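Our corner store is staying open after all

Good news from Navholm, and I've been grinning since Sunday! The little Haddad shop at the end of Grollitz Street isn't closing. The landlord has agreed to a new lease, and the shutters will keep going up at seven every morning.

If you missed the fuss, the rent was due to jump in June and the family had put a goodbye note on the door. Then a neighbor started a petition by the register, and it ended up with 1,409 names (mine's on there twice, sorry). Not bad for a street with 114 houses on it.
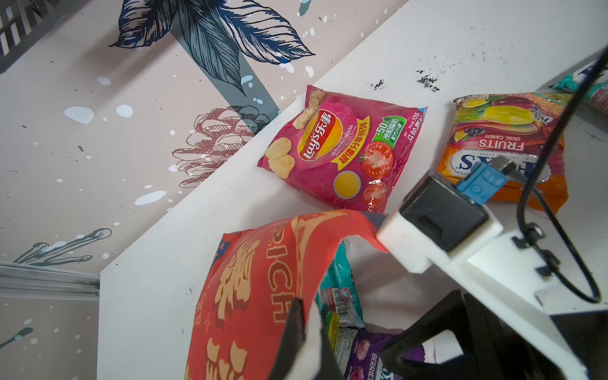
Pink bag of Lay's on the shelf, leafy wall behind.

I went by after work to say congratulations and came out with way more chips than I needed. Everybody was in there chatting — I waited 20 minutes to pay and didn't mind a bit. The kids from the Hetia apartments were already asking if the Saturday ice pops are coming back. They are!

The new lease also covers the storeroom next door, so there'll be space for fresh bread and a proper parcel counter.

Meanwhile the candy is staying right where it is, Fox's Berries in black cherry and raspberry included.

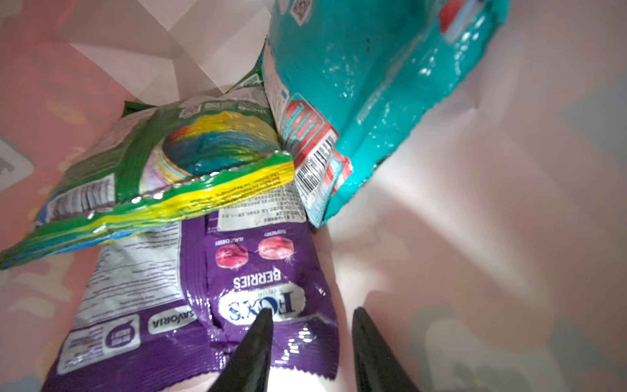 What happens next

The shop will shut for two days while the storeroom door gets widened. After that there's a street breakfast, with 200 rolls on order — bring your own mug.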